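Hurska desk drawers back in stock at Ilmont
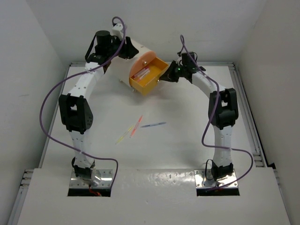

The Hurska unit with its drawer pulled out and pens inside.

3 January 2020

Ilmont has put the Hurska desk drawer unit back on its shelves after it sold out before the holidays. The shop has taken in 360 of them.

The unit has a rounded cream shell, a salmon-orange front panel and a yellow-orange drawer below it, each with a small metal knob. It is meant for pens and other small things that end up loose on the desk.

Customers can buy no more than two each. Orders placed online should arrive in about 10 days. The Jukska branch will have the drawers later in January.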